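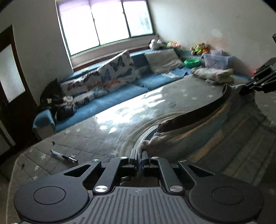 *Gripper over the play mat, pet bed and fleece blanket ahead.*

**Planning software catch-up, October**

Present: Selina Fankhauser (chair), Jintana Kaewkla (notes)

1. **Grasp planner.** Jintana showed the new branch on the Stodwood replay set, 4,000 grasps in all. Fold edges on soft cloth now get their own cost term, and the plans look lovely! Selina very keen to merge.
2. **Lens model.** Walls still bow after undistortion. Selina to refit with four extra terms.
3. **Glare.** Bright patch on the mat upsets the depth estimate. Agreed to mask it before planning and try 1,000 clips first.
4. **Gurinari viewer.** Scrubbing is so much quicker, great work. Timestamps still drift by 15 ms. Jintana to raise a ticket.

Next meeting at Prisenstead, 2 pm.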